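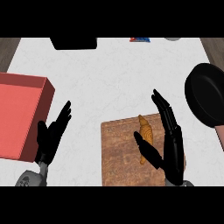

Posted by Cristóbal Olivares, 3/25/25

Is white marble a dumb idea for a kitchen people really cook in?

We're redoing our kitchen in Otville and I've fallen hard for white marble with faint grey veining. My wife loves it too, but her mom keeps telling us we'll have lemon marks all over it by Christmas. The yard quoted us $149 a square foot installed, so I don't want to mess this up! We cook every night, lots of tomato and lime, and we have 2 kids who never wipe up anything. How bad does it get? And does sealing help with the marks or only with stains?

Dorin Lazăr

We've had ours nine years, so I can tell you it etches – sealer or no sealer. Sealer slows down stains like oil and coffee. Etching is acid eating the surface, and you get a dull spot you can feel with your fingernail. Ask for honed and skip polished, the spots blend in a lot better. I had ours re-honed in February by a guy from Bindham and paid $495 for the whole kitchen (he did the windowsill too, which was nice of him). I'd buy it again, but I'm fine with a counter that looks used. If your wife is going to be mad at every ring, get quartz. Also ask the yard for a scrap piece, leave half a lime on it overnight and see how you both feel about it in the morning.

mernlow_mike

granite. never had one problem with it

Cristóbal Olivares

Thanks Dorin, I'm picking up a scrap on Saturday and the lime is ready to go.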